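Scrub sponge

A scrub sponge, also called a scouring sponge or two-sided sponge, is a cleaning tool made of a block of absorbent material bonded on one face to an abrasive pad. It is used mainly for washing dishes, cookware and kitchen surfaces. The absorbent side holds water and detergent, and the abrasive side loosens food that has dried or burned onto a surface.

Construction

The absorbent layer is either cellulose or a plastic foam, usually polyurethane. Cellulose sponge is made from wood pulp dissolved into a thick liquid called viscose. Salt crystals and short reinforcing fibers are mixed in, and the mass is set by heating. The salt then dissolves out and leaves the pores. Crystal size determines pore size, so a single block can show both fine pitting and large, irregular cavities. Foam sponges have a more even cell structure, weigh less and absorb water more slowly.

The abrasive layer is a nonwoven web of nylon or polyester fibers coated with resin. Mineral particles, commonly aluminum oxide, may be fixed in the resin. The web is joined to the sponge with a water-resistant adhesive over the full contact area. Separation normally starts at a corner, where bending is greatest.

Large sheets are laminated first and cut to size afterward. The two layers differ in stiffness and do not always finish flush. The pad may project slightly past the sponge at the ends, and the cut face of the cellulose may be uneven.

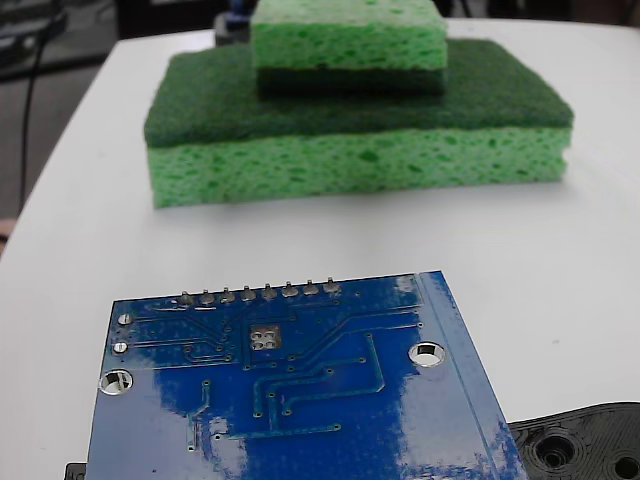

Sizes and colors

No single standard governs dimensions. Most household sponges are rectangular blocks that fit across the palm. Smaller blocks are sold for glasses and narrow containers, and larger ones for pans, sinks and counters. The Andlow catalog lists its household block at a thickness of 38 mm. Hendriks supplies a smaller block to catering kitchens in cartons of 200.

Color is added during manufacture and has no effect on absorption. By loose convention, dark green pads are general-purpose scouring grades, while white or blue pads are often milder. The convention is not binding, and the grade should be read from the package. Cellulose is sold in yellow, green, pink, blue and undyed forms. Some commercial kitchens assign one color to each work area to limit the transfer of soil between them.

Use

Cellulose stiffens and shrinks as it dries and should be wetted before use. Dark green pads can scratch nonstick coatings, polished metal, acrylic and some glazed ceramics. For these surfaces the soft side or a non-scratch pad is preferred.

Care and replacement

A damp sponge holds food residue and supports bacterial growth. It should be rinsed, squeezed out and stood on edge where air can reach both faces. Sponges stacked while damp dry slowly at the faces in contact. A care sheet issued by Kulalau calls for replacement every 2 weeks in daily use, or sooner if the sponge smells, tears or begins to separate from its pad.

Dry cellulose sponges may be stored stacked. Those packed moist contain a softening agent and should stay sealed until needed. The Junercombe line is packed moist in sleeves of 10.

Disposal

Undyed cellulose without a pad can be composted in many systems. Bonded scrub sponges are generally treated as mixed waste, as the synthetic pad cannot easily be removed.

See also: Dishcloth; Steel wool; Melamine foam; Viscose

Last revised 8 January 2020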